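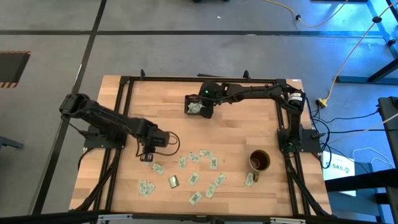 My uncle Halvard left me a debt, and he left it in an envelope marked Baláž, which is the name of a bakery in the town where he used to spend his summers.

I should say he wasn't really my uncle. Halvard Granström lodged with my gran for most of my childhood and paid his rent late but always in full, usually with a bag of plums on top. When he died I got his good coat, a radio that only liked one station, and the envelope. There was 175 in it, all in old notes, and a slip of paper that said, "For the cake. Sorry."

Well, what would you have done? My sister said buy yourself some shoes. I very nearly did (I even tried a pair on). But it nagged at me, that sorry. He never said sorry for anything, not even when he reversed over gran's birdbath. So in September I took a week off and got on a train, then another train, and then a bus that smelt of onions all the way up the valley to Clusitz.

I'd pictured a tiny place with one street. It had a roundabout and a tanning salon. The bakery was still there, though, between a key cutter's and a shop selling wedding shoes, with the name over the door in green paint. I stood across the road for ages eating crisps and working out what to say. My best attempt was "Hello, I have come about a cake," and I had it written on my hand in case I lost my nerve.

The woman behind the counter was younger than me. She read my hand, laughed, and shouted something through to the back, and out came her grandmother, floury to the elbows and hardly taller than the till.

"Halvard," I said.

She put down her cloth. She didn't gasp or go pale, she just looked at the coat. I was wearing it, you see. It was raining.

"He's late," she said.

"He's dead," I said, and then wished I'd built up to it a bit.

She went and turned the sign on the door round to closed, and we sat in the back kitchen with the ovens ticking and she told me, with the granddaughter helping out when the words ran short. It was a wedding cake. 6 tiers, sugared violets, the lot. He'd ordered it and promised to pay when he collected it, and he never did collect it. They kept it for 2 days and then the whole street ate it.

"Whose wedding?" I asked.

She gave me the sort of look you give a slow child.

"Mine," she said.

I didn't know where to put myself, so I put the envelope on the table. She counted the notes – she licked her thumb for each one – and told me they'd stopped being money 27 years ago. The bank wouldn't touch them. The granddaughter thought this was the funniest thing she'd ever heard. Then the old lady tucked them back in, slip of paper and all, and dropped the envelope into her apron pocket.

"Was he happy?" she asked.

I thought about the plums, and the radio, and him singing on the stairs when he thought we were all out.

"Mostly," I said. "He was terrible with a car."

"He was terrible with a bicycle," she said, and got up to see to the bread.

I missed the last bus. They gave me the room over the shop, and at four in the morning the ovens came on underneath me and the floor went lovely and warm. I left the coat on the hook when I went. She hadn't asked for it, but she didn't run after me with it either.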